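This website uses cookies to improve your visit. Accept / Manage settings

Keeping it cold: my placement project on fridge checks and cut fruit labelling
Student project report, Food Studies, Ondville College
17 Jan 2021

14 shares | 2 comments

So for my project I picked date labels and fridge temperatures, which my flatmates thought was the dullest thing anyone could choose, and I have to say I ended up properly hooked! I did my placement at Gashi, a small deli and lunch counter in Ondville, back in July when it was very warm and the fridges were working hard. They sell sandwiches, a few hot things, and a lot of prepared fruit in tubs.

My question was a simple one. Does the paperwork in the kitchen match what is really going on in the fridges? Every food business has to keep an eye on its chilled food, and Gashi had a folder for it, with a sheet for each unit. The staff wrote down the temperature when they opened and again before closing. Over my placement I went through 155 of these sheets (with a lot of tea) and compared them with readings I took myself using a probe thermometer.

The first thing I found was gaps. Out of the 155 sheets, 32 had at least one reading missing, and nearly all of those were the closing check. I asked the staff, and they said closing is when the bins, the floor and the till all want doing at once. I can believe it, I was there for plenty of those evenings and I forgot it myself on 2 of them (sorry, Gashi).

The second thing was labels. Whole fruit is pretty forgiving, but once it's cut it needs covering, dating and getting into the fridge, and melon is one the trainer kept coming back to as it isn't very acidic. The knife and board matter too, so the rule was a washed and sanitised board for ready-to-eat food and never one that had been used for raw meat.

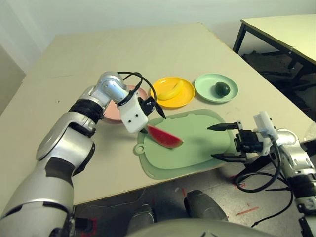 Cutting a wedge of watermelon on a green board.

I looked at 50 tubs of cut fruit over the placement and wrote down whether each one had a prep date, a use-by date and the initials of whoever made it. Most had the dates. The initials were the weak spot, and a few labels had smudged so badly in the damp that I couldn't read them at all. We were using ordinary paper stickers from the office drawer! I got hold of a roll of freezer labels made by Stakik and those stayed readable, though I only tried them for the last stretch so I can't claim it's a fair test.

For the readings I also tried a logging app called Drernier on the shop tablet. It beeps until somebody types a number in, which drove everyone mad, but the closing check did get done. Half the team liked it and half wanted the folder back. I'd keep both for a while, with the folder as a back-up for when the tablet is flat.

If I did it again I'd write down the time of each of my own readings. I only put "morning" or "evening", and a fridge that's just had a delivery put in it will read warmer than one that's been shut for an hour, so some of my comparisons are a bit wobbly. I'd also like to look at the sandwich fridge by the door, as it gets opened all through lunch and I never managed to get near it with a probe when it was busy.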